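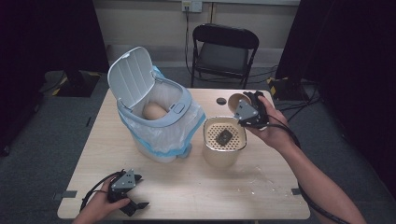

Altuvia opens counter for small household bins and canisters

Altuvia will begin taking in tabletop bins and lidded canisters for cleaning and minor repair in March, the company said. The counter is at its Saavedra workshop and will be open 5 hours a day.

Each item is emptied, wiped down and checked on a plain wooden table. Hinged lids are opened and closed by hand, and loose lids are lifted off and set back on the rim. Bin bags are replaced. Perforated inner baskets are taken out, rinsed and dried separately.

"Most of what comes in has a lid that no longer sits right," said Ulises Durán, who runs the workshop. "The rest is dirt in the holes of the basket."

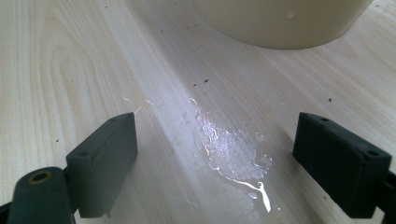 Liquid on the tabletop next to a cream-colored container.

Spills on the work surface are wiped up before the next item is put down. Durán said standing liquid marks the wood and can get under the base of a container.

The workshop has handled roughly 400 items from Furnon, a local housewares shop, under a trial arrangement. Turnaround is 2 working days for cleaning and 4 for repairs. Electric bins with motorized lids are not accepted. Owners are asked to remove batteries and food waste before drop-off.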